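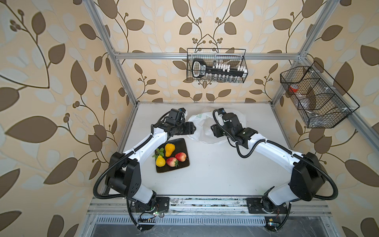
By Mio Higuchi | Last revised Jun 27, 2024 | Filed under: Robot testing

The Mellton bagging trial is a bench test used to compare parallel-jaw grippers on two-armed robots. A pair of arms fixed along one side of a table must move artificial fruit between a thin plastic bag and a flat surface such as a plate, a tray or a cutting board. The trial was drawn up at the Villdale workshop and is named after the maker of the first gripper put through it. Its supporters call it a fair stand-in for kitchen and grocery work. That claim has been disputed, and the published results give it limited support.

Background

Early gripper comparisons at Villdale used rigid blocks, on which nearly every product scored well. The bag was brought in to spread the scores out. A thin bag folds, clings and hides its own opening, and a gripper that closes neatly on a block may pinch two layers of film at once. One arm is usually expected to manage the bag while the other handles the fruit, so the trial tests the controller at least as much as the fingers. Critics see this as its main flaw. A poor score can come from the jaws, from the wrist camera or from bad timing between the arms, and the score sheet has one column for all of them.

Grippers compared

The best-known series set the Mellton gripper against two others, the Heson and the Öberg, over 1,225 attempts. 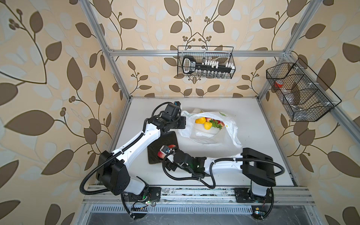
Each gripper was allowed 5 minutes per attempt, and a dropped fruit could be picked up again without penalty. The rule was meant to reward recovery. In practice it also let a clumsy gripper finish level with a careful one, provided it was quick on the second try. Heson's summary lists completed attempts only and leaves out drops, which makes its lead hard to judge.

The Öberg jaws did better on small, rounded pieces and worse on film. Its makers blamed finger pads worn down in earlier work and asked for a rerun. New pads were fitted in July, after which 211 attempts were repeated. The scores rose, but the controller software had been updated in the same week, and the two changes were never tested apart.

Role of the cameras

Cameras on the wrists give a close view of the fingers, while a fixed camera covers the whole table. Promotional material for the trial says that wrist views are "essential" for bag handling. The figures behind this come from one operator's runs. A crumpled bag can fill a wrist camera's view with white folds, and no run using the fixed camera alone has been reported.
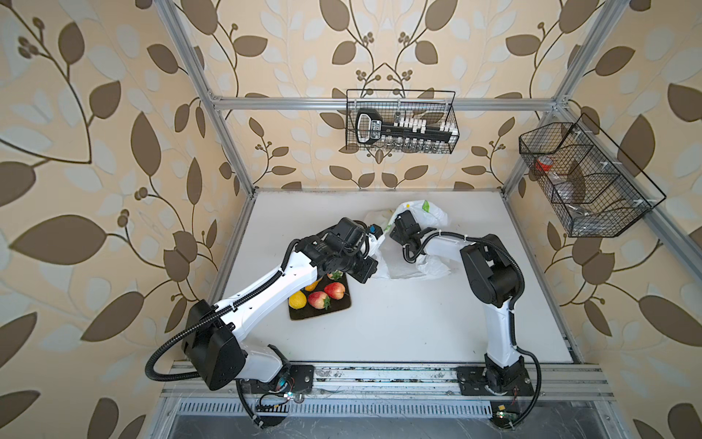
Criticism

The most common complaint concerns the fruit. Artificial pieces do not bruise, so a gripper that squeezes too hard pays nothing for it. Grip force is not recorded either. A buyer reading the results learns which product can hold a plastic strawberry, and very little about a real one.

A second complaint is that the starting shape of the bag is left to the operator. The instructions say only that it should be "loosely crumpled," and two operators may read that quite differently. A proposal to start from a set fold was turned down as too slow.

Defenders reply that the trial is cheap, needs no special parts and still separates good grippers from bad ones. The first two points are generally accepted.

See also

Parallel-jaw gripper
Two-arm manipulation
Wrist camera
Handling of thin film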